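Berside hand controller, two months in

The Berside is a handheld controller for teleoperating a small arm with a parallel gripper. A trigger sets the finger opening and the grip's position in space sets the pose of the wrist. We bought it to record sorting demonstrations and have now logged around 300 of them, most with nuts and bolts going into a divided box.

Setup took 20 minutes, including the firmware update. Pairing with the arm is done through the Nundell driver, which must be installed first. The manual mentions this on its last page.

Tracking is good. Slow moves follow the hand closely, and the clutch button lets you reposition your arm without moving the robot. The trigger is less good. The first third of its travel does almost nothing, then the fingers close quickly. With hex nuts this is tolerable. With long bolts it matters, as a late squeeze lets the bolt tilt before it is held.
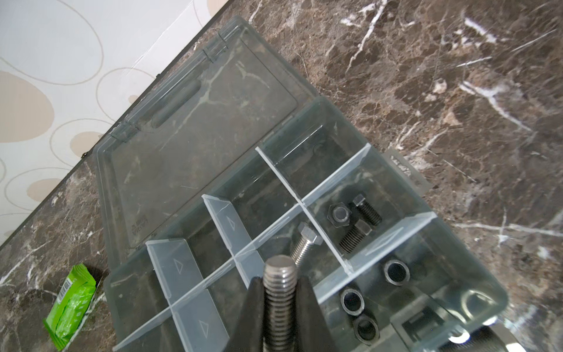

Wrist camera view during a sorting demonstration, with a long threaded bolt in the fingers.

Annick Landry changed the trigger curve to linear in the config file and her failed grasps dropped from 20 to 3 over one afternoon of recording. The setting should be the default.

There is no force feedback. Contact with a divider has to be judged from the wrist view, and new operators push too hard for the first few sessions. The battery lasts a full morning. The cable is too short to use the controller while charging.

Recommended for pick and place work, with the trigger curve changed. For insertion tasks I would keep the older Gagnon unit.

Radu Stoica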